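Trakach Public Library to Extend Evening Hours

The Trakach Public Library will remain open until 8 p.m. on weeknights beginning in April, the library board announced this week. The main building on Avram Street currently closes at 6 p.m.

The change follows a survey of cardholders conducted over the winter. The library received 3911 responses, and later closing times were the most frequent request. Many respondents stated that they were unable to reach the building after work before the doors closed.

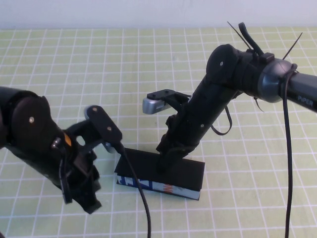 Under the new schedule, the lending desk, the reading room and the public computers will be available for the full evening. The children's section will continue to close at 6 p.m. Two study rooms on the second floor may be reserved in advance, for up to 2 hours per visit, by any resident with a valid card.

The board has also approved the purchase of 200 large-print titles and the replacement of 20 chairs in the reading room. Both items will be paid for from the current year's budget, and no increase in card fees is planned.

Parking in the Arkent Road lot will be free for library visitors after 5 p.m. Weekend hours are unchanged. Printed copies of the new schedule are available at the lending desk.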